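Handout 5: Looking after the suturing cell

The Hanex sheet says wrist cables last 3000 cycles. I would not plan around it. We change ours at 800, and Magnus Galbraith thinks even that is late.

Before a run, open and close both sets of jaws 40 times with no load. If one side lags, stop. Recalibrating over a slack cable only hides it, and the software will happily report a pass.

Wipe pulleys and pins afterward. Don't oil them.

Thread left on the block is a snag risk at the wrists.

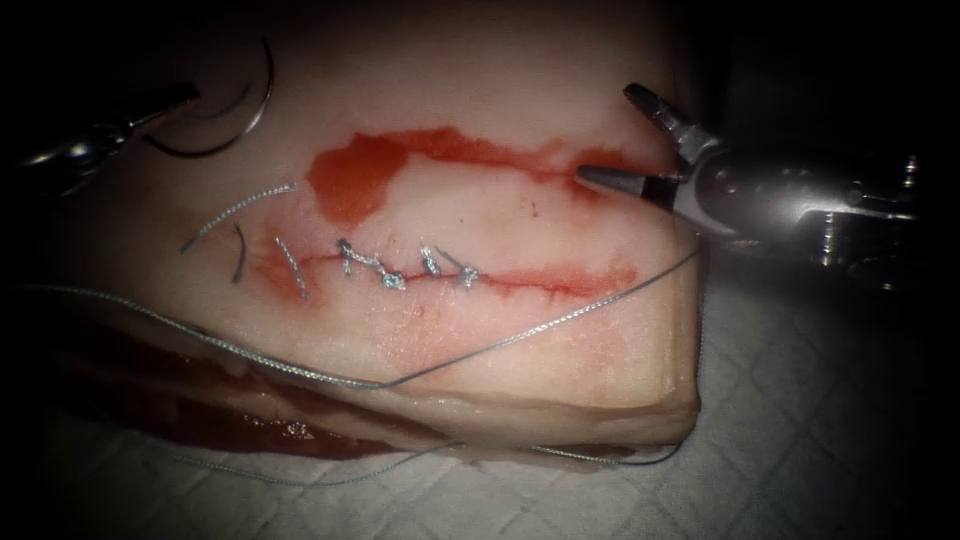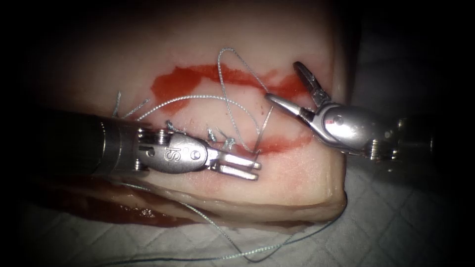
Ewan Guthrie objects that changing at 800 wastes good cables, and he wants tension logged for a term before the limit is set.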